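I have been printing a chess set since September and I would like to talk about it, because my household has asked me to stop talking about it there.

The plan was simple. Thirty-two pieces, big enough to see from across a table, white side first. My uncle's eyes are not what they were and he keeps moving my bishop.

He also keeps winning, so I'm not sure whose problem I'm solving.

Started with the pawns, on the theory that they're easy and there are eight of them. The theory had one good half.

My first pawn looked like a doorknob on a traffic cone. The second looked like the same doorknob on a slightly nicer traffic cone. I kept both. They are now the spare pawns, a thing no chess set has ever needed.

Settings, for the three people who'll ask: slow outer walls, a brim, and the seam turned to the back. The seam will not stay turned to the back. The seam goes where it likes.

I should explain the flat fronts. Real pawns are round all the way down. Mine taper, with a flat face, because I wanted somewhere to stick a label. Every piece gets its own square black and white marker so a phone on a stand can read the position and keep score of the moves.

I'd been writing the moves down by hand, and my handwriting turned one perfectly decent game into an illegal one.

The markers come off my own printer, on plain paper. Each has a little dashed line around it for cutting. I have opinions about the dashed line now. Cut on it and you lose it. Cut outside it and it looks like a coupon.

I went with coupon.

Current state of the pawn, then. Fat double knob on top, glossy. Body more of a matte thing, grayish if you're being picky, and I've been told I am. There's a faint line where the narrow part meets the flat face and I have decided it's a collar. 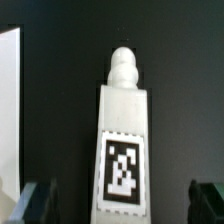
Yolanda Castellanos wants to know why the label isn't on the base, where a person wouldn't have to look at it while losing.

Fair question, Yolanda. The phone can't see the base. I could put a sheet of glass on the table and the phone underneath, and then I'd be a man lying on the carpet in the middle of a chess game.

Also, the label gives them a face. A pawn with a face is harder to sacrifice. My opening has become very cautious.

Glue report. Glue stick: curls at the corners by morning. White glue: wrinkles the paper and then the phone thinks your pawn is a different pawn. Double-sided tape: good, dull, works, I resent it.

Before anyone asks, yes, the label leans a bit with the slope of the body. The phone copes with leaning. It does not cope with my thumb, and my thumb is in every move.

So the new house rule is that you let go of the piece and take your hand away before your move counts. My uncle calls this an insult to a man who has been playing since before phones came off the wall. He took his hand away, though. Slowly. While looking at me.

Numbers: the marker sheet I'm using has up to 204 different patterns on it. I need thirty-two. If anyone would like to play a much larger and worse version of chess, I'm ready.

The knights are where this all falls apart. There's no flat front on a horse. I tried putting the label on the neck and it looks like he's at a conference.

Fedir Nazarenko suggested a wider base with a little ramp for the label. I printed it. It's a horse standing behind a podium. He looks about to announce layoffs.

I'm printing the podium horse. He's grown on me.

Black side starts after that. It has been pointed out that a black marker on black plastic needs its white margin or the phone sees nothing at all, so the margin I was going to trim off for looks is staying. The coupon look has been vindicated and I'd like that noted.

Weight update: the pawns tip over if you breathe near them. I'm filling the next ones with 40 grams of sand each and a plug in the bottom. Yes, there's sand in the kitchen. Yes, I've been spoken to.

First full game whenever the rooks are done. My uncle has asked to be white. He says the white ones look friendlier.

They're the only ones that exist.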